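Home Networking for Beginners
Handout for Unit 5: Where Your Internet Comes In, and Where It Goes Next
Pevora Adult Learning, evening course

Welcome back, everyone! Last unit we spent a long time on bills and plans, and I know it was a lot of small print, so thank you for sticking with it. This time we get to the equipment itself. Please read this through before class if you can, with a cup of something nearby, and scribble your questions in the margin. I mean it about the questions – half of what is in this handout came from things people asked me in earlier terms.

Modem and router

These two words get mixed up all the time, even by the folks on the help line. The modem is the piece that talks to the company you pay. It takes whatever signal comes down the line and turns it into something the rest of your home can use. The router takes that one connection and shares it among your phone, your laptop, your television and whatever else you have picked up over the years. Many companies now hand out a single box that does both jobs, and if that's what you have, you can treat the two halves of this handout as being about the same box.

If you aren't sure which you own, look at the label on the bottom or the back. You will usually find the model name there, along with the network name and the starting password. Copy all of it into your course notebook today.

Power comes first

A very large share of "the internet is down" evenings begin with the power cord. Many small routers use a round plug, often called a barrel plug, at the end of a thin cable. These plugs look alike and they aren't all alike. The voltage printed on the adapter has to match the voltage printed on the router, and the adapter must be able to supply at least as much current as the router asks for. Label your adapters with masking tape when you unpack them, and you'll thank yourself at the next move.

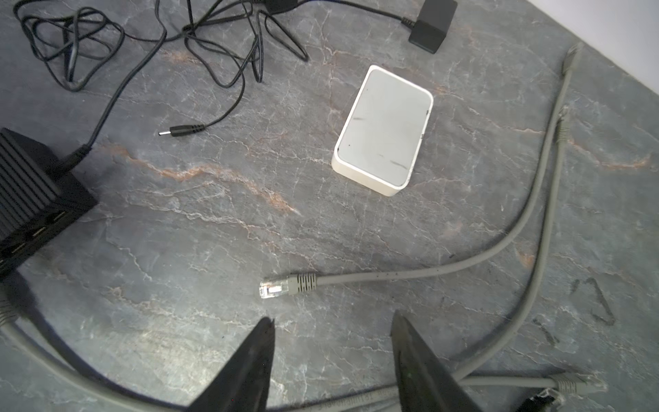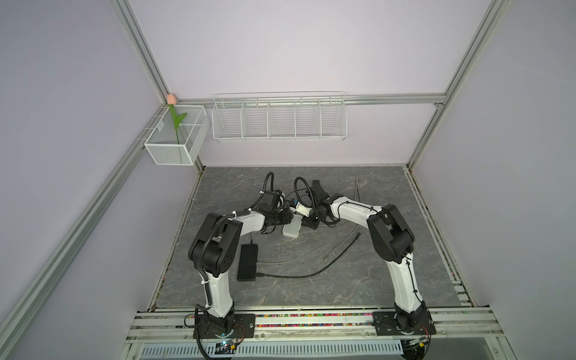
Small white router and a black cable with a barrel plug (first picture); the gray marble-patterned surface from farther back (second picture).

Finding a good spot

Radio signals spread out from the router in all directions, so a router in the far corner of the basement is sending a good part of its effort into the dirt outside. Try for somewhere central, up on a shelf, and out in the open. Keep it away from the microwave, the fish tank and large metal things like filing cabinets. My own lived behind the television for years, and moving it just 5 feet made the back bedroom usable again.

The restart, done properly

Unplug the modem and the router. Wait 180 seconds (make some toast, it's good timing). Plug the modem in first and let its lights settle, then plug in the router and give it a few minutes before you try anything. Please don't press the tiny recessed reset button unless you mean to set everything up from scratch – that one wipes your settings.

For next time

Draw a simple floor plan of your home and mark where the router sits. Walk around with your phone and test the connection in each room, then write down what you find. Bring the drawing along for Unit 7 too, when we get to extenders. Practice sheets are in the Rivel folder by the door, so do take one on your way out.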